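Plineo Fund for Research in the Life Sciences
Progress Report, Second Reporting Period
Project title: Structure and regulation of a bacterial acyltransferase
Host institution: Alvarado Institute of Biochemistry, Brasville
Principal investigator: Fernanda Aguiar
Co-investigator: Rigoberto Muñoz
Postdoctoral fellow: Orsolya Virág
Doctoral candidate: Arnulfo Cáceres
Submitted to: Rosaura Mamani, Program Office

1. Status of the award

The award supports one postdoctoral position, one doctoral position, consumables, and a share of microscope time at the Institute. Both positions have been filled throughout the reporting period. Dr. Virág took up the postdoctoral appointment at the end of the first period, following doctoral work on membrane transport and a year as a teaching associate in the Department. Mr. Cáceres passed his candidacy examination in April and has been admitted to the final stage of the doctoral program.

Professor Aguiar served as acting head of the Department for part of the period. Her teaching load was reduced accordingly and her commitment to the project was not changed. Professor Muñoz has continued to direct the kinetic work and to supervise Mr. Cáceres.

No change of host institution, title, or scope is requested.

2. Protein production

The first report noted that the full-length enzyme aggregated on concentration and that the yield was too low for structural work. A shorter construct, lacking the flexible segment at the amino terminus, was prepared during the present period. It is expressed well at low temperature and remains in solution at the concentrations needed for grid preparation. Its activity on the standard substrate is comparable with that of the full-length protein, and the kinetic data obtained previously remain valid for the purposes of the project.

Purification now takes two days. The ion exchange step described in the original application has been dropped, and the protein passes directly from the affinity column to gel filtration. Buffer composition was revised to include a higher concentration of glycerol during storage, with glycerol removed immediately before use. Stored aliquots have been tested monthly and show no measurable loss of activity over the period for which data exist.

One point remains unresolved. A minor band appears beneath the main product on denaturing gels in most preparations. Mass spectrometry indicates a cleavage product lacking part of the carboxyl terminus. The addition of protease inhibitors at lysis has reduced the band but has not removed it.
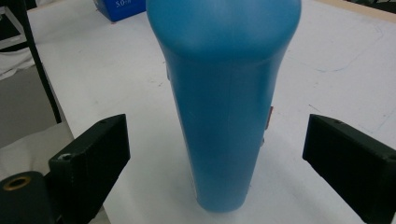
Orsolya Virág, commenting on the draft of this section, asked that the cleavage product be given more weight. In her view the shortened form may compete with the intact enzyme in the assay, and the inhibition constants reported in the first period should be described as provisional until a preparation free of the band has been measured. She added that she would prefer to delay the kinetics manuscript by one term and repeat the measurements.

The investigators have accepted this recommendation. Professor Muñoz has set aside assay time for the repeat series, and the manuscript will be submitted in the next reporting period. The delay has no effect on the budget.

3. Kinetic studies

Measurements with the natural substrate were completed under the conditions set out in the application. The enzyme shows cooperative behavior at low substrate concentration, which was not anticipated. Mr. Cáceres examined whether this could be an artifact of the coupled assay and repeated a subset of the measurements by direct detection of the product. The cooperative behavior was present in both.

Two of the proposed inhibitors have been tested. The first is weak and will not be pursued. The second binds tightly and is released slowly, and a complete description will require stopped-flow measurements. The instrument belongs to the Department and was out of service for part of the period while a syringe drive was replaced. It has since been returned to use, and the first usable traces were collected shortly before this report was prepared.

All kinetic records are held in Drista, the Institute's laboratory data system. Entries made before the system was adopted have been transferred from paper notebooks by Mr. Cáceres and checked by a second member of the group. The paper notebooks are retained in the Department office.

4. Structural studies

A total of 200 grids were prepared during the period. Of these, 197 were screened, and the remaining three were damaged in transfer. Screening was slow in the early months, when ice thickness varied greatly between grids prepared on the same day. Dr. Virág traced much of the variation to the humidity setting of the plunging apparatus, and a fixed protocol is now in force for all users of the equipment.

The first full data collection yielded 916 micrographs of acceptable quality. Particles are well separated and the contrast is satisfactory. Two-dimensional class averages show secondary structure clearly in the most populated classes.
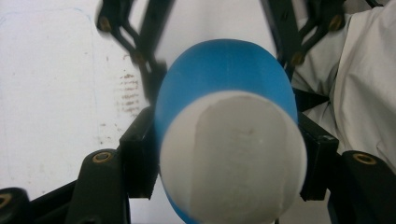 Progress toward a three-dimensional map has been limited by preferred orientation of the particles. The enzyme is an elongated dimer, and most copies settle in the ice with their long axis close to the direction of the beam. The class averages are therefore dominated by a compact, rounded view, with few side views to establish the length of the molecule. For the enzyme, the consequence is a map stretched along one direction, in which the active site cannot be interpreted with confidence. No model has been built from the present data, and none will be deposited until the distribution of views has improved.

Three remedies were tried. Collection with the stage tilted gave additional views at some cost in resolution. The addition of a mild detergent immediately before freezing altered the distribution noticeably but reduced the number of particles in the holes, and a higher protein concentration will be needed to compensate. Grids with a thin carbon support gave mixed results and will be tested again with a different surface treatment. The investigators consider the detergent condition the most promising and intend to combine it with moderate tilt in the next collection.

Crystallization, which was listed in the application as an alternative route, has been continued at a low level. Small needles were obtained in one condition. They diffract poorly, and no further microscope or beam time is requested for them.

5. Training and teaching

Under the terms of the award, project staff contribute to the Department's advanced practical course in protein chemistry. The course enrolled 30 students this year. Dr. Virág taught the sessions on chromatography and Mr. Cáceres assisted with enzyme assays. The purification of the shortened construct was adopted as the principal exercise, replacing a commercial protein used in earlier years. Students prepared their own buffers, kept records in Drista, and submitted a written report.

The course examiners noted that the reports were longer than in previous years and that the treatment of experimental error was uneven. An additional lecture on the fitting of kinetic data will be given at the start of the next course by Professor Muñoz.

Mr. Cáceres presented the cooperativity results at the Institute's annual research day. Professor Aguiar spoke on the same work at the departmental seminar.

6. Expenditure

Salaries were charged as budgeted. Spending on consumables exceeded the planned amount for the period, chiefly through the purchase of grids and detergents. Spending on travel fell below it by a larger margin, and the investigators request permission to move the unspent travel allowance to consumables. A statement certified by the Institute's finance office has been sent separately.

Microscope time was used in full. A small additional allocation was granted by the Institute at no cost to the award.

7. Plan for the next period

The repeat kinetic series will be carried out first, using protein from which the cleavage product has been removed. A variant carrying a substitution at the presumed cleavage site has been designed, and the gene is on order. If the variant is stable and fully active, it will replace the present construct in all further work.

A second microscopy collection is scheduled once the detergent condition has been optimized. Should the resulting map permit a model of the active site, the slow-binding inhibitor will be added and a further data set collected on the complex. The final objective of the application, a comparison of the enzyme from two related organisms, depends on this result and may begin later than originally stated. The investigators will inform the Program Office in writing if an extension without additional cost becomes necessary.

Correspondence concerning this report should be addressed to Professor Aguiar at the Alvarado Institute of Biochemistry.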